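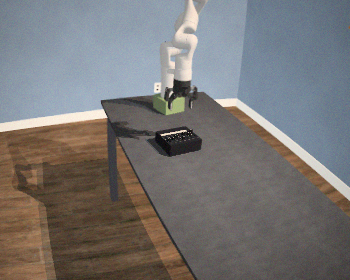 Yanling Peng wrote under my last post that moving a license server over a weekend is asking for trouble, and that I should have kept the old one running beside it for a month. She has a point, and I want to answer it properly, so this post is my answer (it got long, sorry!).

Quick background for anyone new. I look after the engineering software for a small design office. We have 82 floating licenses spread over a handful of programs, and for years they were all handed out by one tired machine under a desk. Floating licenses are great when they work. You open the program, it borrows a seat, you close it and the seat goes back. When they don't work, people walk over to my desk and stand there.

The old setup had the manager that came with each program, every one of them with its own port, its own log format and its own idea of what a date looks like. I wanted a single place to look. After a lot of reading I went with Rarix, which sits on top of the vendor managers and collects what they report. It doesn't replace them. I misunderstood this for a whole evening and kept looking for the button that would import my license files. There is no such button, and once I stopped hunting for it things moved fast.

Back to Yanling's comment. I would have loved to run both servers together, but our main license files are locked to the hardware address of the machine. The vendor will rehost them, and after that the old file is supposed to be retired. So for those programs there was one switch, and I picked a time when the office was empty. For the two smaller packages that aren't locked that way I did what she suggests, and the old machine is still answering for them today.

What I did do beforehand, and would do again in a heartbeat, was give the server a name that has nothing to do with the box. Every client used to point at the machine's real name. I changed them all to an alias, let that settle for a couple of weeks, and on the day I only had to change where the alias went. Shengli Pan talked me into this over lunch and I owe him several more lunches. Out of all our workstations only 7 ignored the alias, and those had an old environment variable set by hand, in one case back when the office was still called Susden. I deleted the variable, restarted the program, done.

The firewall was the slow part. Vendor daemons like to choose a random port each time they start, so it all worked beautifully until the first reboot, and then nothing could check out a seat. You can pin the port in the license file, on the vendor line. Please pin the port! Write it down somewhere too, with the name of the program next to it. I have a text file for this now and I'm fonder of it than I should be.

Now the fun bit — the reports. I had no clue what people were using. Rarix logged 359 denied requests in its first stretch, and my stomach dropped when I saw that. Then I sorted them by user and nearly all came from one overnight script that asked for a seat, got refused, and asked again without pausing. Guoqing Jiang added a wait between tries and the number fell off a cliff. Without the chart we would have gone and bought more seats for a problem that lived in a shell script.

The other thing I found was idle sessions. Our drafting package had 8 seats that were checked out in the morning and barely touched until evening. I haven't turned on automatic release yet. It can save and close a session for you, but I tested it on my own drawing and it wasn't happy with an unsaved file that had never been given a name. For now I send a friendly message, and people are nice about it.

Still on my list: alerts before a license expires (our big renewal comes up in November), groups so that one team can't swallow every seat, and getting the database backup off the same disk as the database. I know, I know. Ximeng Zheng has already told me.

If you run the newer version on Linux, I'd love to hear how the upgrade goes, especially whether it keeps your report filters. Mine vanished on the last update and I rebuilt them from screenshots. And Yanling, if you have a trick for running two servers with locked files, leave it in the comments and I'll try it on the test machine.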